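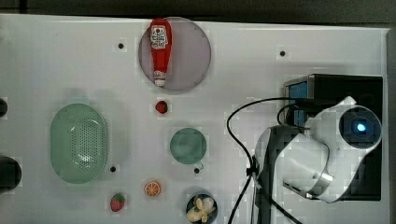
图1 白色台面俯视:红色瓶置于半透明圆盘上,下方为草莓玩具

3.2 制动起点的判定与圈次筛选

本节说明俱乐部级公路赛摩托车手在长段骑行中前制动起点的判定方式,以及用于后续疲劳分析的圈次如何选取。测试在Titville赛道进行,车手与车辆的基本情况见3.1节。每名车手完成若干段连续骑行,每段约20分钟,中间返回维修区休息并测量握力。段内不更换轮胎,不调整悬架,制动拉杆行程由车手在首段开始前自行设定,此后保持不变。

全部测试共记录111圈。出场圈和回场圈不计入其中。由于黄旗、明显的线路失误以及定位信号中断,四圈被剔除,余下107圈构成基本数据集。黄旗圈的认定以赛道控制台日志为准;线路失误的认定由Nicanor Godoy与Yu-ting Yau分别独立完成,两人结论不一致时,保留该圈并在数据表中加注。这一处理偏于宽松,会使圈间离散度略有增大,但避免了在看到结果之后再决定圈次去留。

前制动压力由安装在主缸出口处的压力传感器测得,车速取自前轮轮速信号,并以定位速度校正。前轮在重制动末段可能出现短时滑移,轮速因此低于真实车速,故制动末段的车速一律采用校正值。纵向加速度由车架上的惯性单元给出。三路信号在Rekovia采集器内统一打时间戳,再按赛道弧长重新采样。弧长坐标的零点设在起终点线,正方向与行驶方向一致。

制动起点定义为前制动压力首次超过阈值并持续上升的弧长位置。单纯使用固定阈值会把车手的预压动作误判为制动起点。预压指车手在收油过程中轻触拉杆,消除摩擦片与制动盘之间的间隙,此时车辆减速度几乎没有变化。为此增加一个条件:压力越过阈值之后,纵向减速度必须在短窗口内同步增大。不满足该条件的压力脉冲记为预压,另行存放,不参与起点统计。

该定义对发动机制动较强的车辆存在一个已知缺陷。车手若在完全收油后才接触拉杆,减速度在压力上升之前已经增大,第二个条件几乎总能满足,对预压的过滤能力随之下降。受测车辆中有两台属于这种情况,对其数据改用减速度的变化率进行判断。两种判据在其余车辆上的结果差别很小,合并使用不影响下文结论的方向。

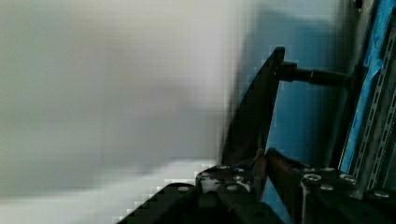

图2 浅蓝色墙板;左侧浅色表面处于失焦状态

3.3 弯道选择

并非每个弯道都适合考察制动起点的稳定性。赛道前半部分多为中速连续弯,车手常以短促的拖刹调整车身姿态,制动的开始和结束都不清晰。高速弯入口的减速量较小,不同车手之间甚至在是否使用前制动上就有分歧。本文因此只选取两个重制动区:直道末端的Navarrete弯,以及下坡段之后的Altitz弯。

Navarrete弯的入口平直,路面平整,路侧有连续的距离牌,车手普遍以此作为参照。Altitz弯的入口略有下坡,且制动区前段车身尚未完全回正,车手须在残余倾角下开始施加制动。两个弯的入弯速度接近,但后者对前轮载荷转移的控制要求更高,对前臂的要求也更高:车手在下坡时需要用更大的力撑住把手,屈指肌群同时承担支撑与扣动拉杆两项任务。

Altitz弯的数据另有五圈因前车阻挡而被排除,可用圈数为102。阻挡的判据为制动区内与前车的时间间隔小于预设值,间隔由计时环路和车载定位共同推算。Navarrete弯赛道较宽,跟车对制动起点的影响不明显,故仍使用107圈。两个弯的样本因此并不完全对应,凡涉及弯间比较的检验,只取两弯均有效的圈次。

车手对参照物的依赖程度通过赛后访谈了解。访谈采用固定提纲,车手在赛道图上标出自己认为的制动起点和所用参照。在Navarrete弯,标注位置与实测位置吻合较好。在Altitz弯,多数车手将制动起点标得过晚,实测位置早于其自述。类似的偏差在新手中更为突出,但在有多年比赛经验的车手身上同样存在,故不宜单纯以经验不足解释。
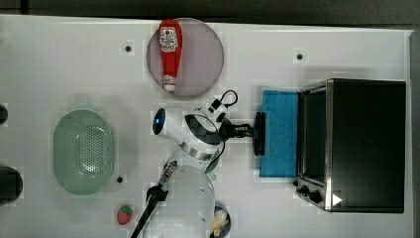
Ulises Escobar在读过初稿后提出,自述位置偏晚未必反映知觉误差,也可能是车手把“开始用力”而非“开始接触”当作制动起点;如果以压力曲线的最大斜率处作为比较对象,Altitz弯的偏差应当明显缩小。他还认为,下坡段的车手习惯先以很轻的压力稳定前叉,再进入主制动,两个阶段在主观感受上是分开的。

按照这一意见,我们以最大斜率位置重新计算了偏差。Altitz弯的偏差确有缩小,但方向没有改变,车手自述仍然偏晚。Navarrete弯的结果则由基本吻合变为自述略早。由此看来,两种定义各自对应制动过程的不同阶段,没有一种能在两个弯上同时与自述一致。下文仍沿用3.2节的定义,最大斜率位置只作为辅助指标列出。

3.4 疲劳指标

前臂疲劳以三项指标衡量。其一为段间握力下降率,由手持式握力计在车手回到维修区后立即测量,右手与左手各测两次,取较大值。其二为拉杆压力的建立时间,即从制动起点到压力达到该次制动峰值某一固定比例所经历的时间。其三为保持阶段的压力波动,先去除缓变趋势,再计算残差的均方根。前一项只能逐段给出,后两项可以逐圈给出,统计模型中对此分别处理。

握力测量的时机对结果影响较大。车手脱下手套、调整呼吸都需要时间,而前臂肌群在停止用力后恢复很快。Mavis Zamora负责全部握力测量,并记录从停车到首次测量的间隔。间隔作为协变量进入模型。个别车手停车后先与技师交谈,导致间隔偏长,这些测量予以保留,未作修正。

压力建立时间同时受拉杆行程和制动液温度影响。长段骑行后期,制动系统升温,拉杆行程可能增大,建立时间随之延长,而这与肌肉状态无关。为区分两种来源,我们在每段首尾各安排一次静态拉杆测试:车辆停稳后,由技师以恒定速度扣动拉杆,记录行程与压力的关系。首尾曲线差异超出重复误差的段落,其建立时间不用于疲劳分析,压力波动仍予保留。静态测试由Gaëtan Courtois操作,所用夹具与台架标定时相同。

统计上采用线性混合模型,车手为随机截距,段内圈序为固定效应,弯道为分类变量,并包含圈序与弯道的交互项。气温和路面温度在测试期间变化不大,加入模型后对主要系数几乎没有影响,最终模型中略去。残差检查显示,制动起点的分布右侧略有拖尾,主要来自少数跟车圈次。对起点做稳健回归后,圈序系数的符号与量级均未改变。
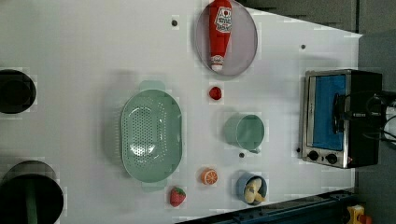

制动起点随圈序的变化在两个弯上并不相同。在Navarrete弯,起点的均值在整段骑行中基本稳定,离散度在后半段略有增加。在Altitz弯,均值逐渐提前,且部分车手的起点不再集中于单一位置,而是分成早、晚两簇。两簇之间偶有孤立的单圈,其位置关系可借图4的俯视布局说明:圆盘与下方的浅绿色杯相当于两簇,小番茄独自处在二者之间,不与任何一方相接。这类单圈若按距离强行归入某一簇,会抬高该簇的方差估计,故在分簇统计中单列,在混合模型中则照常使用。对车手的回访表明,晚簇多对应试图维持前半段节奏的圈次,早簇则对应主动放缓的圈次;至于中间的单圈,车手大多没有明确印象。

压力波动的结果与起点的变化大体一致。Altitz弯保持阶段的波动随圈序上升,Navarrete弯的上升趋势较弱,置信区间包含零。握力下降较多的车手,其Altitz弯压力波动的增幅也较大,但车手人数有限,这一相关只作描述,不作推断。建立时间在剔除升温段落后没有表现出清晰的趋势,单看中位数甚至略有缩短,可能与车手在后期倾向于更急促地扣动拉杆有关。该解释需要更高采样率的指力数据加以检验,现有拉杆压力信号不足以分辨各手指的贡献。

还需指出,使用两指制动与使用单指制动的车手未作分层。单指制动者以其余手指握持把手,支撑力的分配方式不同,疲劳的发展也可能不同。受测车手中有人在同一段内改变指法,车载录像能够辨认其中大部分,但不足以逐圈标注。指法的影响留待第5节与把手支撑力数据一并讨论。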